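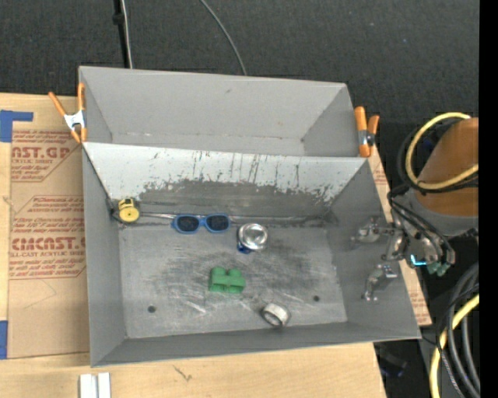 Ticket 293: bins sliding apart on the bench
Opened by: me, bench two, Gurncombe repair room
Status: open, sort of

Tuesday, 9:15 am
OK so the two gray bins are creeping again. Every time I dig around for something in the front one, the back one scoots a little and a gap opens up between them. By lunch you could lose a pencil down there (I have lost a pencil down there). The bench has a slope to it, it's been like that since they put it in, in 1998, and I don't see anybody leveling it for my sake.

10:40 am
Tried the rubber shelf liner from the Prullent catalog, cut to fit under both. Better for maybe half an hour! Then the liner itself started to walk. Took it out, rolled it up, it's behind the door if anyone wants it.

11:30 am
Went with spring clamps, the ones with the orange handles, one on each side. Pushed down on the front bin pretty hard and couldn't get it to shift. I do keep catching my sleeve on the handles, so if the Namik order is still open, could we add a pair of smaller ones?

1:20 pm
Somebody replied asking if I could just use one bin. I could, but I want the front one for found stuff and the back one for things that are ready to go back out, and if they get mixed I spend the afternoon sorting sunglasses from tape measures. Been there.

2:05 pm
Second thing, and tell me if this needs its own ticket. The inside of the front bin is getting rough. The light surface on the far wall has worn away in a ragged band, there are little flaky patches along it, and the floor is all smudges and scuffs. I wiped it down with dish soap and a rag and the scuffs didn't budge. Is that paint? A coating? The supply list says Rosales, part 87, and nothing about the finish.

3:45 pm
Rosales has a replacement at $36 plus shipping. I'd hold off. It still holds things fine, I just don't want flakes stuck to people's sunglasses when they come to pick them up. Going to line the floor with a piece of felt tomorrow and see how that goes.

Leaving this open until the clamps have made it through a full week.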